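Equipment Planner (Robot Sorting Cells), Wuvstead

Posted 26 December 2021
Location: Wuvstead, with regular trips to our workshop in Surkby
Hours: full time, with part time considered for anyone who can read a quote faster than the rest of us
Reference: 477

Zakaria refurbishes and resells small goods: computer mice, hand tools, plumbing fittings, and whatever else arrives in a mixed carton with an optimistic packing list. For the past two years we have been teaching robot arms to sort it. The arms are coming along. The spending plan is a spreadsheet with four tabs called "final," and we would like to hire someone to own it.

You would be the person who decides what we buy, when we buy it, and what we do without. You would report to the head of operations, who currently does this job between other jobs and is very much looking forward to meeting you.

What we are buying for

The program is called Dostisus. It covers small tabletop cells that pick mixed items and put each kind in its own bin. Black mice go one way and white mice go another. That sounds like an afternoon's work until you price it. A cell needs arms, grippers, mounting plates, power, cable management, bins, and a surface to bolt it all around, and every one of those comes from a supplier with its own idea of what "in stock" means.

Glossy items are the current headache. So are things with odd shapes, such as a valve with a long handle, which will sit happily in one gripper and slide straight out of another. Expect to hear strong opinions about fingertips. Expect to be asked to pay for them.

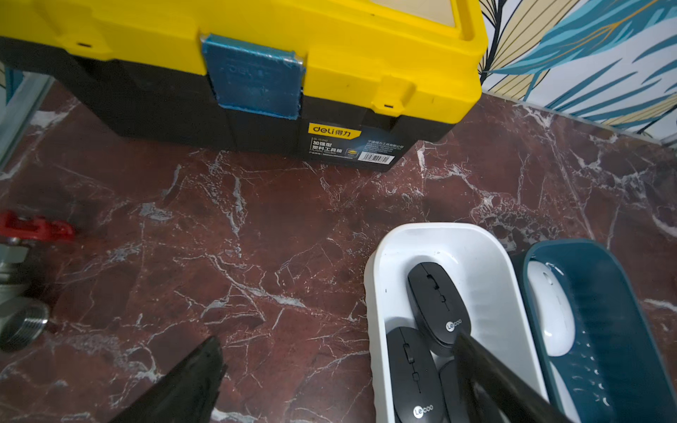
What you will do

Build the equipment budget for 10 new cells, starting from a parts list that holds 332 lines and at least one duplicate we have all agreed to stop arguing about.

Get quotes for arms, grippers and spares, and compare them on the same terms. Some vendors include the controller. Some include the controller in the picture on the brochure.

Plan for wear. Gripper fingers, cables and connectors are consumables, whatever the engineers tell you, and they need their own line in the budget.

Work out lead times and put orders in early enough that the workshop isn't waiting on a bag of screws.

Spend one day in every 5 beside a working cell. We have had planners who never saw the equipment, and we still own the results. They are on a shelf in Surkby if you would like to visit.

Say no to people, in writing, with a number attached.

A typical cell

Our two-arm layout is the one you will be budgeting for first. Both arms mount on plates along an aluminum rail at the front of the table, with a slotted duct below for the wiring. The bins, the toolbox and the loose stock share the tabletop, so space gets tight in the middle. If you look at it and start wondering what a second set of cables costs, please keep reading.

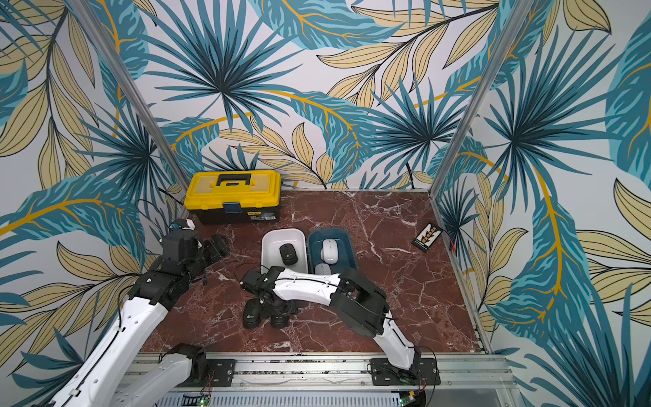 What we are looking for

You have bought equipment for a workshop, lab, warehouse or factory before, and some of it is still in use.

You can build a budget that separates the purchase price from what the thing costs to keep running. You should be able to explain the difference to an engineer who has already picked a favorite.

You are comfortable with spreadsheets, purchase orders, import paperwork and hold music.

Robotics experience is useful but we don't insist on it. If you have only ever bought forklifts or ovens, apply anyway. The sales calls are much the same.

You don't need to program anything. You may be handed a cable and asked to hold it.

What we offer

A salary in line with other planning jobs in the area, stated in full at first contact so that no one has to play poker over it. Paid travel between sites. Paid vacation. A proper chair in Wuvstead and a stool in Surkby, with the chair for Surkby already listed as item one in your budget.

You would also get real authority over the money. If you think we should buy fewer arms and more spares, make the case and we will probably do it, after some sighing.

How to apply

Send a resume and one page about a piece of equipment you bought and later regretted. Tell us what it cost, what you missed, and what you did about it. Please leave out the cover letter explaining your lifelong passion for procurement.

Put reference 477 in the subject line. Applications stay open until the job is filled. Interviews are held at the Surkby workshop and include a short budgeting exercise on paper. Calculators are allowed, and we have a spare.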